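Thaweesak (yeast blend) 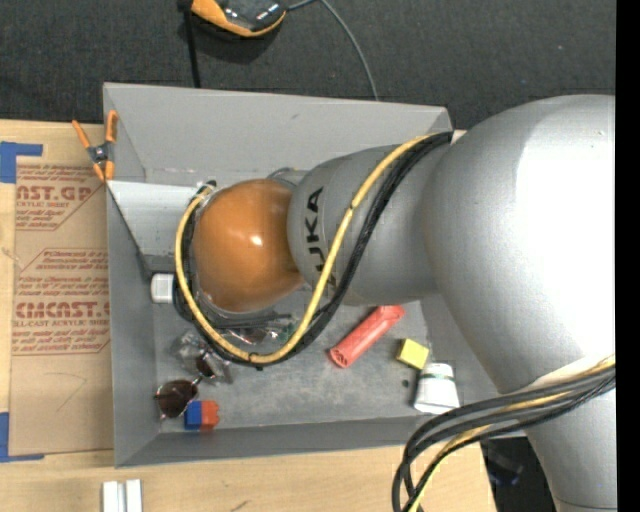 Chalerm Phromma doubts that Thaweesak is a distinct yeast at all, and wrote in a homebrewing newsletter that he "would want to see two side-by-side batches from people who didn't know which packet was which" before calling it anything but an ordinary ale strain with a good story. Most of the published writing on the product comes from sellers and from brewers who got it free, and his objection has not been properly answered.

Thaweesak is a dry brewing yeast sold mainly to homebrewers for hazy pale ales, wheat beers and fruited sours. It is packed by Pikora, a small ingredient supplier, and is described on the packet as a blend of two ale yeasts. The supplier has not said which two. The name is also used loosely by some brewers for a house culture kept going from an early batch, and the two should not be confused.

Origin

The usual account credits the blend to Sombat Onsri, a homebrewer said to have collected the first culture from the skins of ripe rose apples. The account appears in several versions. In one the fruit came from a market; in another it came from a tree behind a brewery. Neither version comes with lab notes, and wild yeast picked up from fruit often ferments beer poorly, leaving it sweet and thin. A culture that worked well straight off the skin would be unusual. Onsri has been quoted as saying the story "got better each time someone else told it."

Pikora first listed the yeast in January, in a plain packet with no strain number. Later packets dropped the mention of fruit and used the word "selected" instead, a term with no fixed meaning in the trade.

Claimed properties

The supplier claims strong pineapple and guava aromas, a soft mouthfeel, and a haze that lasts. All three depend heavily on things other than yeast. Oats and wheat add body. Late hops, especially the fruitier kinds, can supply nearly all of the tropical smell on their own. The recipe printed on the packet calls for large additions of Dutthorpe hops, themselves sold as smelling of pineapple and guava, so a beer made to that recipe says little about the yeast.

The claim most often repeated is "biotransformation," in which yeast changes hop compounds into more fragrant ones during fermentation. The process is real and has been studied in a number of brewing yeasts. Whether Thaweesak does it to a greater degree than a standard ale yeast has not been shown. No aroma analysis has been released.

Alcohol tolerance is given as "high." Brewers who have tried it in stronger beers report mixed results, with several describing a stall well short of the expected final gravity. Defenders blame underpitching. That may be so, but the packet tells buyers that one sachet is enough for any beer.

Use in brewing

Fermentation is normally carried out at 19 degrees Celsius. Some brewers let the temperature rise toward the end to help the yeast clean up buttery off-flavors, a common step with many ale yeasts. The packet advises against rehydrating in water before pitching. It also advises against rinsing and reusing the yeast, on the grounds that the balance of the blend will shift from one batch to the next. Blends do drift in this way, though the advice also happens to sell more packets.

The yeast settles slowly. Beer bottled too early can become overcarbonated, and the usual rule applies: take gravity readings on separate days and wait until they agree.

Comparison tastings

The best-known test was held by the Wullisov homebrew club, which split a single batch of wort between Thaweesak and a cheap general-purpose ale yeast. Of 36 tasters, 15 picked out the odd glass in a three-glass test. Guessing alone would be expected to give 12. The club's write-up called the result "promising." A gap that small can easily come from chance, and the write-up does not say whether the glasses were filled from the same kind of keg or served at the same temperature.

A second tasting is sometimes mentioned on sales pages as proof of a clear preference. No date, recipe or scoring sheet for it has been found.

Availability

Thaweesak is sold in single sachets and in boxes of 4. It is often out of stock, a fact that sellers present as a sign of demand. Production volumes are not public.

See also: Ale yeast; Biotransformation; Dry hopping; Triangle test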